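Empecé a escribir esto en el autobús, con la bolsa entre los pies, así que perdonen el orden.

# La bolsa negra de todos los días

Llevo meses con la misma bolsa. Negra, de tela, cuadradota, asas color tostado. Antes tuve mochilas, un bolso bueno que me regalaron y me daba miedo mojar, y una colección vergonzosa de bolsas de congreso, de librería, de feria del queso. Todas blandas, todas iguales en el fondo de un cajón. La negra ganó por cansancio.

La editora me pidió un reportaje sobre "el bolso único". Le dije que sí sin pensarlo. Luego vi que tenía 30 líneas de notas y ninguna tesis, y ahí seguimos.

## Que se tenga sola

Lo primero que le pregunto a una bolsa de tela es si se queda de pie. Parece una tontería hasta que estás en la caja del supermercado, con el monedero en la boca y una lechuga en la mano, y la bolsa se te desmaya encima de la cinta. Una bolsa que se aguanta sola se llena con las dos manos. Una que no, con tres. 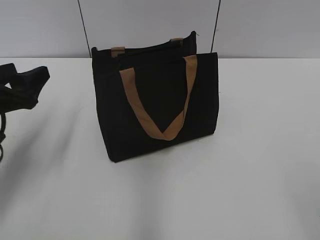 Saskia Hoani cose bolsas en el taller Staltlow desde hace años y tiene opiniones muy firmes sobre esto. Para ella todo está en la base y en los laterales. Un fondo plano, costuras laterales de verdad, una tela con cuerpo. "La gente mira el asa y el dibujo", me dice por teléfono, con una máquina de coser sonando detrás. "Yo miro las esquinas de abajo. Si ahí la costura va floja, a los dos meses tienes un saco."

Le pregunto por el peso de la tela y se embala. Lona fina para el pan, lona gorda para los libros, nada de término medio. Que si se lava mucho, pierde cuerpo. Que el truco de meter un cartón en el fondo funciona, pero que el cartón se humedece y huele, mejor un retal grueso doblado en dos y cosido por los bordes. Lo apunté en la mano. Todavía se lee.

## El negro, a favor y en contra

A favor: va con todo, entra en una oficina y en una frutería, disimula la mancha de café.

En contra: los pelos. Tengo gata blanca. No digo más.

También el polvo de harina, la tiza, las pelusas del abrigo de invierno. Y luego el sol. Alby Tamihana tiñe tela en su casa, en barreños, y me cuenta que el negro es el color que más consultas le trae. Se va al marrón, o al verdoso, según. Su consejo: lavar poco, del revés, agua fría, y secar a la sombra. Si ya se ha ido, teñir de nuevo – pero con cuidado de tapar las asas claras, que chupan el tinte y quedan de un gris muy triste. Él las envuelve en film y cinta. A veces se cuela igual, dice, y entonces le toca pedir disculpas.

Yo la mía la lavo dos veces al año. Tres si hay accidente de yogur.

## Asas: la discusión eterna

Aquí la gente se enfada. Asa corta, de mano, o asa larga, de hombro. Patricio Campos lleva la tienda Fonedero y asegura que es lo único que le preguntan. Los que van en coche quieren corta. Los que caminan, larga, y que no se resbale con el abrigo puesto. La cinta plana le gusta más que el cordón: reparte el peso, no se clava. El cordón queda bonito en el escaparate y deja una marca roja en la mano al cabo de tres calles.

El color claro sobre tela oscura tiene su aquel. Se ve enseguida dónde agarrar, por ejemplo en el suelo del coche, de noche. También se ensucia antes por donde pones los dedos, eso es así. Una goma de borrar blanca quita bastante si la suciedad es seca. Con crema de manos ya no hay nada que hacer, o yo no lo e conseguido.

Lo que conviene mirar, antes de pagar:

- Que el asa esté cosida con un cuadrado y una equis, o con varias pasadas. Una sola línea no me vale.
- Que las dos asas midan lo mismo. Juntarlas y tirar hacia arriba, ahí se nota.
- Que la cinta no venga torcida de costura. Un giro suelto se deshace con los dedos, uno cosido se queda para siempre.
- El canto de la cinta. Si se deshilacha en la tienda, imagínate en julio.
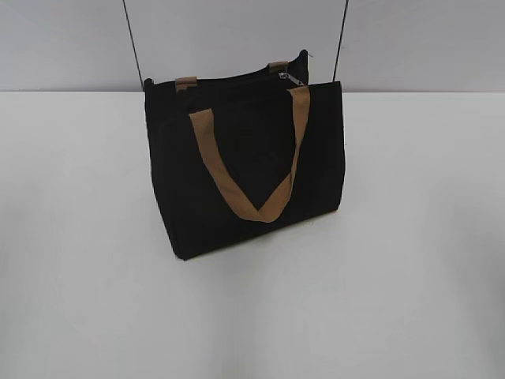 Patricio me enseñó también la prueba del brick. Seis bricks de leche, asa en el hombro, vuelta a la manzana. La hace con cada modelo nuevo antes de venderlo. El vecindario ya ni lo mira.

## Lo que va dentro

Vacié la mía para este artículo. Cartera, llaves, un paraguas, un neceser, el cargador, dos bolígrafos secos, una novela de 177 páginas que llevo leyendo desde el otoño, un calcetín de niño. No tengo niños. Es de mi sobrino, creo.

El problema de la bolsa sin compartimentos es ése, que todo baja. Las llaves bajan las primeras. Tamsin Fairweather, que ordena casas ajenas y cobra por ello, no es partidaria de los organizadores de fieltro. Ocupan demasiado, dice, y cuando cambias de bolsa te olvidas medio organizador. Lo suyo es un mosquetón. Un trocito de cinta cosido por dentro, arriba, y las llaves colgando de ahí. Cinco minutos de aguja. Yo tardé cuarenta, con dedal.

Otra cosa suya que sí me ha cambiado la vida: vaciar la bolsa cada noche en una bandeja. Entera. Al principio me pareció de cuartel. Ahora me encuentro los tiques el mismo día y el plátano antes de que sea tarde.

Para lo líquido, bolsita aparte con cremallera. La tela no perdona. Y lo pesado al fondo y pegado a la espalda, que la bolsa se te viene menos hacia fuera al andar.

## Guardarla (o no)

¿Doblada o de pie? Pregunté a todos y no hay acuerdo. Saskia la dobla siempre por el mismo sitio. Tamsin la cuelga de un gancho junto a la puerta, por las dos asas, nunca por una sola. Brodie Tipoki, que vende de segunda mano, la rellena con una toalla vieja y la deja en el estante, y es verdad que las suyas parecen recién hechas. Dice que una arruga en una tela con cuerpo baja el precio más que una mancha pequeña. La mancha se explica, la arruga da pereza.

Si ya está marcada: vapor por dentro, sin apoyar la plancha, y la mano empujando desde el otro lado con un paño. Al negro la plancha directa le deja brillo, y el brillo no se va. Lo sé por una falda.

Brodie, por cierto, no compra bolsas con letras. Se venden mal, dice. Una negra lisa se la quitan de las manos la misma semana.

## Y el dinero

No doy precios porque cambian según dónde mires y porque la mía no sé lo que costó, me la pasó mi hermana cuando se mudó. Sí diré que entre la más barata y la más cara que toqué en Fonedero la diferencia estaba casi toda en las costuras de las asas y en el forro. El forro, para mi gusto, sobra: se despega, se hace un bolsillo secreto y ahí viven las monedas. Saskia opina lo contrario y me lo ha argumentado en tres audios larguísimos que todabía no he terminado de oír.

Me bajo aquí. La bolsa pesa, llevo naranjas.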